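Table Clearing by Demonstration – progress report no. 2
To: Ingegerd Halvorsen, Kotness program office
From: Sverre Fjeld
Date: 6/16/20
Copy: Alvar Wallin, Bożena Malinowski

Short one this time, most of the team is still out at sites. Full log sheets to follow with the finance attachment.

Status in brief
Work package 2 (hand-held demonstrations, real dining halls) – on schedule.
Work package 3 (remote control on the arm) – behind, see further down.
Spending – within plan. One line moved, Bożena has the details.

Demonstrations collected
Target for the period was 88 usable demonstrations. We have 87. The missing one was thrown out in review, operator let go of the trigger half way through the lift and started over without closing the file. Not going back to the site for one recording unless you want the round number.

All done with the hand-held gripper, no arm on site. Operator stands at the table, does the task at normal speed, camera on the tool records. Main task is still pick up the drink and move it to a marked free spot, with everything else left where it is. We agreed in January to stop tidying tables before recording and we've kept to that. Lunch tables as they come – trays, wrappers, cups, packets. Makes review slower but it is what the model will have to deal with.

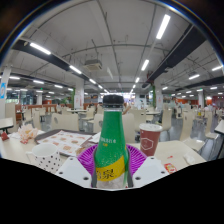
Fingers either side of the bottle, canteen table with tray and cups.

Bottles are the strong point now. Tall shape, easy to see between the fingers, and the operators have got consistent about coming in level and low. Eduard's note from review: the early sets have too many grasps up by the neck, and the policy copies that and tips the bottle. He has marked those sets so they can be left out of training. New ones go for the lower half.

Cups less good. Paper cups with lids get squeezed. Mugs are a handle problem – some operators turn the wrist to avoid the handle, others don't bother, so the data says two different things. Alvar is writing a one page rule for this, should of been done sooner, my fault.

Approach and starting position
Changed since last report. Before, most recordings began with the tool already right on top of the object. Nice clean grasps, not much use for learning how to get there. Operators now begin further back with the whole table in view, hold still for a moment, then move in. The wide lens helps alot here, you get the neighboring tables and the ceiling too, but also the things the tool could bump on the way in. We do not crop.

Other people in the background stay in the recordings for position tracking, then Bożena's script blurs faces before anything leaves the Durán machine. Script is slow. Works overnight.

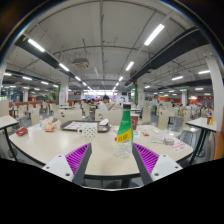

Remote control work
Behind. The Iltton controller arrived late and the first one had a dead axis. Replacement is in and running. Eduard has done bench trials only, delay between hand and arm is still too long for anything with liquid in it. Empty bottles fine. We'd like to hold off on remote demonstrations in a real canteen until the delay is fixed, otherwise we teach the arm to hesitate.

Asking you to approve moving the remote milestone into the next period. No extra money needed. The hand-held data covers training until then.

Problems / risks
– Finger wear. Ribs on the soft fingers start to split near the base after heavy use. Spares ordered through Mindell, paid from consumables.
– Tracking drops out when the tool is turned quickly toward bright windows. Operators told to slow down on turns.
– Site access. Current canteen is happy to have us at lunch but wants a new letter for the next period. Can your office sign, or do I?

Next period
Cup and mug rule out to all operators. First training run with the early neck grasps removed. Small packets and napkins added as a seperate task. Remote bench trials with water.

Need from you: yes or no on the milestone move, and the letter. Call is better than email this week, I'm mostly on site.

Sverre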